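Upholstery Care Attendant, Furnished Residences
Quintela Housing Services, Titatberg

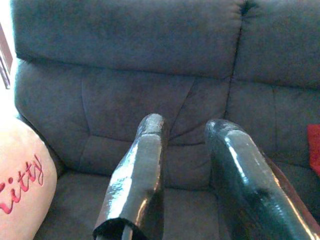

Gray upholstered couch with two back cushions.

Quintela Housing Services invites applications for the position of Upholstery Care Attendant. The position is based at the Titatberg office and serves the furnished residences at Pasness and Mititz.

About the position

Quintela maintains 600 furnished apartments for short-term and long-term tenants. Each living room is inspected between tenancies, and couches, armchairs and padded dining chairs are cleaned, straightened and recorded before the keys are released. During the last service year the department completed 1,803 inspections. The attendant will join the team responsible for soft furniture and will report to the Residence Supervisor.

Duties

The attendant will vacuum seat and back cushions, including the seams between cushions where the fabric folds inward. Soft, fuzzy fabrics are to be brushed in the direction set out in the department's care sheet. Padding that has bunched is to be worked back into place by hand, and creases in quilted or tufted panels are to be eased out without pulling the stitching.

Stains are treated only with products issued by the supply room. Any tear, open seam or loose button must be entered on the furniture record the same day. The attendant does not carry out repairs, which are referred to the workshop at Mititz.

Small items found in the furniture are to be bagged, labeled with the apartment number and handed in at the front desk before the end of the shift.

Requirements

Applicants must be able to lift one end of a full-size couch with a partner and to kneel and bend for much of the shift. Previous work in housekeeping, furniture retail or dry cleaning is welcome but is not required. Applicants must be able to read product labels and complete written records in English. A driver's license is needed for travel between the two residences; a vehicle is provided.

Hours and conditions

The position is part-time, with four shifts per week. Shifts begin at 8:30 a.m. and end at 2:00 p.m., with a paid break. The appointment is for 11 months and may be renewed. Work clothing, gloves and knee pads are supplied. New staff complete a paid training period at Pasness, during which they work alongside an experienced attendant.

How to apply

Applications should include a resume, a short letter stating the applicant's interest in the position, and the contact details of two references. They may be left at the Titatberg front desk in a sealed envelope marked "Upholstery Care" or sent by mail to the same office. Applications will be accepted through the end of March. Applicants selected for interview will be asked to complete a short practical exercise on a couch and one chair. Travel costs for the interview are not reimbursed.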